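Cleaning and Re-oiling a Light Wood Tabletop (Without Sanding It to Death)

Last updated 21st July

Filed under: Home & Repair > Furniture > Tables, Wood Care

Quick one. Got asked about this again so writing it up properly. It's for light wood tables with a flat top, the kind that shows every smudge the second a window is behind it. Works on solid wood. Works on veneer too if you go easy, see the sanding part before you do anything.

Time: one evening for cleaning, then a night of leaving it alone. Oil if you need it adds another day.

What you need

- 3 soft cotton cloths, old T-shirts fine, no printed parts
- dish soap, the plain kind
- two bowls
- wood oil or hardwax oil, clear. I use the Castau one in the small can. Not the tinted one, it goes orange on pale wood
- very fine sanding pad, only maybe
- a lamp you can move
- masking tape

Skip spray polish. If somebody has been using spray polish on it for years you'll need to wash twice, the oil won't take otherwise.

Step 1. Find out what you've got

Look at the side edge of the top. If the lines on the surface carry on over the edge and down into end grain, solid wood. If there's a thin strip stuck on the edge, or a visible thin layer on top of something else, veneer. The underside helps too, get down there with the lamp. Different wood underneath, or no grain at all, usually means veneer.

The pattern on top is a hint but only a hint. Long lines that bend round into a tall arch come from how the log was sliced. You see a lot of that on veneer, but plain sawn boards do it as well. So check the edge anyway.

Then the finish. Drop of water somewhere you don't care about, wait 11 minutes. Beads up and sits there = lacquer or varnish, you only need to clean it, stop after step 4. Soaks in and leaves a dark spot = oil or nothing, carry on to the end. The spot dries out, don't panic.

Step 2. Clear it and dust it

Everything off. Dry cloth, go along the grain, end to end. Don't scrub in circles. Crumbs and grit are what scratches a table, so get them off before any water goes near it. Shake the cloth outside and do it again.

Step 3. Look at it from low down

Most people skip this one and then wonder why it looks patchy after. Standing over the table you see color. Crouch at the end of it so the light skims across and you see the finish: smudges, sticky bits, cup rings, places where it's gone dull. Move your head, or move the lamp. Where the light bounces straight back at you the grain washes out nearly white and you can't judge anything in that patch, so shift until it moves off and check again from the other side.

Stick a bit of masking tape next to each spot that needs work. Sounds fussy. You will lose them otherwise, small dark specks vanish into the grain as soon as you stand up.
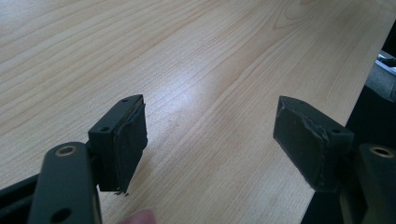 Step 4. Wash

Warm water, small squirt of soap in bowl one. Plain water in bowl two. Cloth goes in the soapy one, wring it out hard, it should be damp and nothing more. Wipe with the grain, a strip at a time. Rinse with the second cloth, again wrung out. Dry straight away with the third.

Specks: hold the damp cloth on them for a count of 20, then rub lightly with a fingernail behind the cloth. Most lift. If one doesn't, it might be in the wood and not on it. Tiny knots and mineral marks look just like dirt. Leave those be.

Greasy smudges, a second go with a bit more soap. No vinegar, no bleach, no kitchen degreaser. Thibault Royer wrote in after the first version of this page to say vinegar was fine on his. Maybe so, it was lacquered. On an oiled top it dulls the finish and I've had to fix two.

Now leave it overnight. Nothing on it, not even a tablecloth.

Step 5. Sand, if you really must

Only for rough patches or raised grain. Fine pad, light hand, with the grain, a few passes and then feel it with your palm. On veneer I'd say don't, or stop way before you want to. The layer is thin and once you're through it there's no getting it back. Yanling Hao does the refinishing at Prelness and she wont sand veneer at all for a customer unless they've signed off on it, which tells you something.

Dust it off completly afterward. Vacuum with the brush head then a barely damp cloth.

Step 6. Oil

Room should be around 70 degrees, window cracked open. Cold oil goes on thick and stays tacky.

- Stir the can, don't shake.
- Spoonful on a clean dry cloth. Less than you think.
- Test under the table or on the back edge. Let it dry and look at the color in daylight.
- Then the top, long strokes, full length if you can reach. Keep a wet edge so you don't get lap marks.
- Wait as long as the can says. Wipe off everything that hasn't soaked in. Everything.

Crouch and do the low light check again while you can still fix it. Shiny wet patches = too much oil, buff them now. Dull patch = dry spot, dab a little more.

One coat is plenty for a table that's been oiled before. Bare wood, two, with a night in between.

IMPORTANT: oily rags can catch fire by themselves if you ball them up. Lay them flat outside to dry, or soak in water and seal in a metal can. Then bin.

Step 7. Keep off it

A day before plates. A week or so before you wipe it with water or put hot things on it, even on a mat.

After that a dry cloth most days, damp when it needs it. I redo mine every September before the heating comes on. Tables near a radiator want it more often.

If the oil is still sticky after two days, too much went on. Put a little fresh oil on a cloth, rub the sticky bit till it loosens, wipe the lot off dry. Usually does it.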